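Teaching a Robot to Put the Lid On: A Morning at Rorkon

I got to Rorkon's workshop in Stoston a little before nine, expecting a robot. There was a table, a plastic container, a lid, and a woman holding a gripper by its handle like a big pair of salad tongs. She asked me not to use her name (she doesn't like turning up in searches), so I'll just call her the trainer, which is close enough to her job title anyway.

"People come in and ask where the robot is," she told me. "It's in the next building. It doesn't need to be here for this part."

This part is the teaching. She does the task by hand with the gripper, a camera on the tool records what the fingers see, and later on the software tries to learn the motion from the recordings. The project is called Pirkard, and it's all about kitchen and pantry chores. Lids, jars, drawers, that sort of thing. I asked how many recordings they wanted for lids alone and she said 4,000, and then she laughed at my face.

I had figured the hard bit would be gripping. She says the approach is what keeps her up at night. How wide do you open? When do you start to turn your wrist? "You and I do it without thinking, and then you hold this thing and suddenly you have to think about it a lot," she said. "My first week I came at everything way too fast. I had 151 takes and we kept 76."

She likes to begin with the fingers wide open over bare table and the container off to one side, so the move toward it is part of the lesson too. 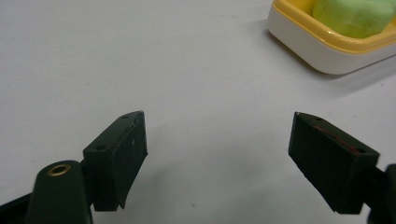 Why not just drive the arm?

That was my next question, because I'd seen the other way of doing it. The company's partner lab in Phuthong teaches by remote control. You sit at a desk, you move a pair of handles, and the real arm copies you. She did that for most of a year before she moved over here, and she still has a soft spot for it.

"With remote control you know the arm can do it, because the arm just did it," she said. "There's no arguing with that. But it's slow, and you can't feel anything. I'd be pushing down on a lid and have no clue how hard. I cracked a few."

With the tool in her hand she can feel the plastic give. She can also pick the whole kit up and carry it to a different table, which she does a lot — same task, new surface, new light. The catch is that a human wrist will happily do things the arm can't. She has learned to keep her elbow in and move, in her words, "like I'm wearing a stiff coat." Any take where she cheats with her shoulder gets thrown out.

I had a go, naturally. The gripper was heavier than I'd expected and I was awful with it! I kept squeezing early and nudging the container away from me, and she very kindly said that bad takes are useful too (I don't think mine were).

The trouble with clear plastic

Then we got to lids, and this is where she really lit up. She has strong opinions on lids. A colored one is easy, she says, and if it were up to her every food container in the world would have one. Clear ones are a pain. The table shows right through, and half of what the camera picks up is the ceiling lights bouncing off the top.

"I look at the footage and sometimes all I can find is the shine," she said. "So what's the robot supposed to find? It has to learn that the streaks aren't the lid. The streaks move when you move. The edge stays put."

Her answer is lots of small changes. She'll slide the lid a little, turn it, set it close to the container, set it far away. She does them in batches of 14 and then takes a break, usually with tea, and she won't look at the footage until the batch is done. If she checks in the middle she starts performing for the camera, she says, and the moves get stiff.

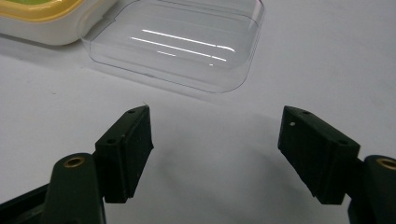

What she'd tell a beginner

I asked what she says to new people on the project. Slow down, mostly. Pause for a beat before you close the fingers. Don't fix a bad grab halfway through and pretend it was fine, unless you mean to teach fixing, and then do it on purpose and write it down in the log. She's very big on the log.

And does she ever go next door to see how her student is getting on? She does, most afternoons around four. Last month the arm did something she recognized, a tiny tilt right before closing. "That's my tilt," she said. "I didn't know I had a tilt until I saw it over there."

She's trying to decide whether to train it out. When I left she was setting up for another batch, and she hadn't made up her mind.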